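Two Days at the Home Buyers Fair with the Pringle Street Office

I have been meaning to write this up since we got back, and I apologize to those of you who have been asking me at the front desk how it went. April is our busy month and I had three closings one after the other, so the notes sat in my bag next to a sandwich I would rather not talk about.

For anybody new to this page, every spring a few of us drive over to the regional home buyers fair to walk the aisles, sit in on the talks and find out what the builders and lenders are planning. I have gone for years. This time I brought Homa Rahimi along, who joined our office last fall and already knows more about condo bylaws than I do, and I was very glad of the company on the drive!

We got there a little after nine in the morning and the parking lot was already filling up. The fair runs for 2 days and the woman at registration told us they had given out roughly 2000 badges before the doors opened on the first one. I believe it. The line for coffee went all the way past the mortgage lenders, and I suspect the lenders were quite happy about that. I ended up talking with a very nice couple in that line who are looking for a bungalow with no stairs and a yard for two big dogs, so if you are thinking of selling something like that, please do call me.

Our first real stop was Gilik, the builder putting up the townhouses on the old nursery land. They have 99 units in the first phase, and they had brought floor plans for all four layouts. I liked the end units best. The kitchen sits at the back with a window over the sink, and there is a proper closet by the front door, big enough for winter coats and boots and a stroller besides. I was less fond of the laundry, which they have put in the basement on every plan. I asked about moving it upstairs and the young man wrote my question down very carefully on a card, so we will see. Their deposit is spread over five payments, and I would want any client of mine to have a lawyer read the part about closing delays before signing. Bring it to me too, and we can go through it at my table with a pot of tea.

Homa went off to the condo talks while I did this, and came back with eleven pages of notes. The one she was most excited about covered reserve funds, which I know sounds dry, but she explained the whole thing to me over lunch and I have changed how I read a status package because of it. She has promised to put together a page for our buyers, and I am writing that here so she can't get out of it.

After lunch we visited Wano, who do the online showing calendar that a few offices in town have switched to. I will say it was easier than I expected. You can see all your showings on one page, and the seller gets a message when the buyer's agent has locked up and left - a small thing, but I have had sellers sitting in a donut shop for an hour wondering if they could go home. I am going to try it on my next two listings and report back.

Clorex had the big corner booth, with the home inspection people. They were handing out a checklist for older houses, and I took a stack of them for the office. It covers the wiring, the roof, the drains and so on in plain language, and it asks you to look behind the furnace, which hardly any buyers do. Come by and pick one up.

The second day was quieter and I enjoyed it more. We toured the model home out on the county road, 663 square feet on one floor, meant for people who want to downsize or put a parent in the back yard. I walked in certain I would find it cramped and I walked out thinking about my own mother. The bathroom door is wide enough for a walker, the bedroom takes a queen bed with space on both sides, and there is a covered porch. The zoning rules are different from town to town, so please check with the town office before you fall in love with one the way I did.

We drove home with the back seat full of brochures, and most of them are on the shelf in our waiting room now. Help yourself, and if you would like to come with us next spring, let Homa know, as she is already making the list. 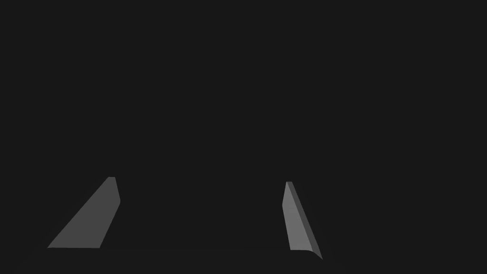
Two gray gripper fingers, open, on a dark background (computer rendering)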